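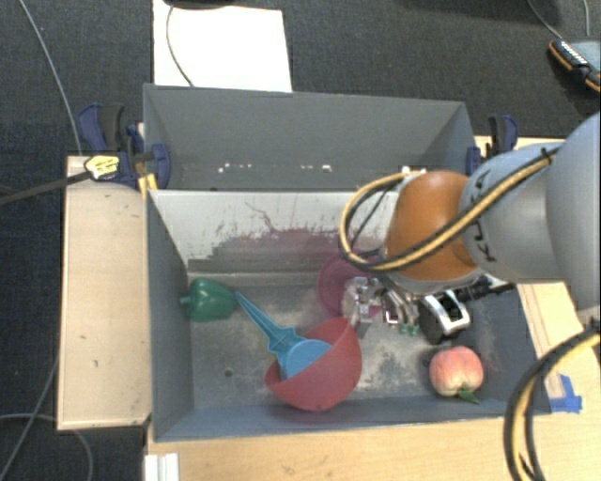 Jocelyn Umali has been mending, sorting and lending out play food for most of her working life, and she is not sentimental about it. She runs the toy lending shelf at Paltidley, a family center on the ground floor of a former bank. Parents come in, pick a set, sign for it and bring it back. What they bring back is usually close to what they took. A lot of it is the sort of thing every play kitchen ends up with: a green bell pepper, a peach with its leaf still on, a red bowl, a blue plastic scoop with a long handle. Umali likes pieces that are easy to name from across a room.

"If a two-year-old can't tell me what it is, I don't want it on the shelf," she says. "A peach is hard, to be fair. Half of them say apple. The leaf doesn't help, apples get leaves too."

We spoke at the long counter where returns are checked in. She had a towel spread out and a dish brush beside it, and she worked while she talked.

The shelf began in July, a few years back, with a box of odds and ends from Janelle Policarpio, who was closing her home day care. There were 82 pieces in it, and Umali still has the list. Most of the food was plastic. The cloth vegetables went first, she says, once they had been through the wash a few times and the stuffing had bunched up at one end.

"Plastic is boring to talk about but it lasts. You wash it, you stand it up, you let it dry. Fruit with a seam you have to watch. Squeeze it under water and it drinks, and then you have water inside a peach for a month."

Her method is plain. Hard pieces go into warm water with dish soap and stay there for 30 minutes. Bowls and plates are scrubbed on the underside as well, where stickers tend to get put. Anything with a stem or a leaf gets a tug before it goes back out. If the part moves, the piece is set aside and does not return until it has been looked at by Edgardo Enriquez, who does the repairs on his own bench at home.

Enriquez came by toward the end of our talk to drop off a bag. He does not glue leaves anymore. "Glue holds until somebody chews it," he said. He would sooner take a loose leaf off altogether and leave the fruit bare.

Storage has changed more than cleaning. For the first year everything was in deep tubs, and children tipped them out to get at the bottom. Umali now uses shallow trays and keeps a set to five pieces where she can – a bowl or a dish, something to stir or scoop with, and the rest food. She came to the number by watching. With a bigger set, she says, the children carry things around. With a small one they start cooking.

"They put the spoon in the bowl. Every time. You can lay it out any way you want and the spoon is in the bowl before the parent has their coat off."

She doesn't match colors and doesn't try to. A set bought new from a company like Tadance comes in shades that go together, and within weeks the pieces have wandered off into other sets. One mother, Ginevra Colombo, once spent an afternoon putting all the originals back together. It stayed that way for two loans.

The shelf has now passed 600 loans. Losses are small and mostly spoons. Umali asks borrowers to check under car seats first and does not charge for a missing piece, though she will take a replacement if somebody offers one. It need not be the same.

"I lost a carrot and got an eggplant," she says. "That's fine. We were low on eggplants."

The Paltidley shelf is open mornings. Returns can be left at the front desk in a closed bag with the set number on it.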